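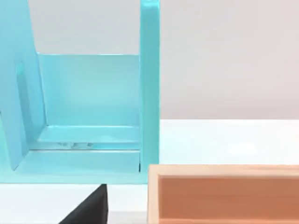 Vaughn Escobedo asked at the April review whether the flood records could be rehoused before the catalogue was finished, and whether the grant allowed the two jobs to run side by side. The grant does allow it. We have since changed the order of work, and this report sets out what was done, what it cost in time, and what we ask the fund to approve for the next stage.

Report to the Brasusari Fund on the Halness River Records
Second progress report
21/05/2025

1. Background

The collection holds the gauge books, survey plans and correspondence of the former Odport drainage board. It came to us in mixed condition after two earlier moves. The funded work has four parts: sorting and listing, surface cleaning, rehousing in archival boxes, and scanning of the gauge books. The scanning is of most interest to outside users, as the books give daily river heights at Odport bridge and at the Halness weir for years not covered by any other source known to us.

2. Work completed

Sorting is complete. The collection was first estimated at 1,000 items on the basis of the transfer list. The final item count is 1,663. The difference is mostly loose sheets that had been folded into the back of the gauge books and were never listed. These include rainfall returns, pay slips for the weir keepers, and a run of letters about a disputed culvert at the north end of Odport.

Each item now has a number pencilled on the item itself or, where the paper is too weak, on its folder. Numbers follow the original order where it could be worked out. Where it could not, items were placed by date, and undated items were put at the end of the series with a note in the list.

Surface cleaning has been done on all bound volumes and on the plans stored flat. The rolled plans have not been started. Dry cleaning with soft brushes and smoke sponge was enough in most cases. Six volumes have active red rot in the leather. They have been wrapped in paper and set aside for consolidation.

3. Shelving and storage

The turquoise open-fronted unit has been taken as the layout for the gauge book bays: a side panel, a back panel, a narrow upright at the right and a low lip along the floor of the compartment. All other shelving will follow the existing store layout.

Box sizes have been fixed at three. The first order placed with Zuccaro was for two sizes only and left the tall letter books lying on their fore-edges, which puts strain on the sewing. The third size corrects this. Delivery was slower than quoted and the last cartons are still outstanding.

Store conditions were logged through the reporting period. Temperature stayed within the agreed range. Relative humidity went above the upper limit on two occasions, both after heavy rain, and came back within a day each time. The door seal on the east side has been replaced. We will keep logging through winter before making any claim that the problem is fixed.

4. Scanning

The pilot batch was 18 gauge books. It was meant to test handling time, file size and legibility. The findings are as follows.

Handling time was longer than planned. The books are tightly bound and many entries run into the gutter. A cradle set at a shallow angle gave a readable result without pressing the spine, but each opening has to be adjusted by hand. Two openings in every ten or so had to be scanned again.

File size was within the plan. Master files are kept uncompressed. Smaller copies are made for the reading room and for the website.

Legibility was good for ink and fair for pencil. The purple copying pencil used by one of the weir keepers has faded badly and does not show well in grey scale. Those pages are being scanned in colour at a higher setting. A small number cannot be read by any method available to us and are marked as such in the index.

The pilot gave more than 3,000 page images. They have been checked against the books by a second staff member, and the index has been corrected where page numbers were skipped or repeated in the originals.

5. Transcription of river heights

Transcription was not in the first proposal. It was added after requests from two hydrology users during the pilot. Heights are recorded in feet and inches above a datum that changed at least once. The change is mentioned in a letter but the new level is not given. Until it is established, the figures are being keyed exactly as written, with no conversion to metric and no joining of the series across the change.

A survey plan of the Halness weir shows a benchmark cut into the downstream wing wall. If the mark survives it may settle the question. A site visit is planned when the river is low enough to reach the wall safely.

6. Variations from the agreed plan

Rehousing was brought forward to run alongside cataloguing. The main reason is that staff were handling each item twice, once to describe it and again to box it. Doing both at the same bench has removed one handling and freed a table in the workroom.

The rolled plans have been put back to the next stage. They need humidifying before they can be flattened, and the chamber was in use for another project for most of the period.

No change is sought to the total budget. We ask for approval to move the unspent travel line into archival supplies, to cover the third box size and the extra folders needed for loose sheets.

7. Risks

The loose sheets remain the largest risk to the timetable. They take as long to list as a bound volume and there are many more of them than the transfer list suggested. If the current rate holds, listing to item level will finish one month later than planned. The alternative is to list the pay slips by bundle only, which would recover most of that month. We would prefer item level for the correspondence and bundle level for the pay slips, and ask for the fund's view.

Red rot in further volumes is possible. All leather bindings have now been looked at once, and a second check is set down for the end of winter.

Copyright in the letters from private landholders has not been cleared. They will be available in the reading room but will not go on the website at this stage.

8. Next period

Humidify and flatten the rolled plans.
Complete rehousing of the gauge books and letter books.
Begin scanning of the remaining gauge books, Halness series first.
Visit the weir and look for the benchmark.
Consolidate the six volumes with red rot.
Load the first part of the catalogue to the public site.

A statement of spending against each budget line is attached separately, together with the storage log and the revised item list. Answers to the questions in sections 6 and 7 are needed before the next supply order is placed.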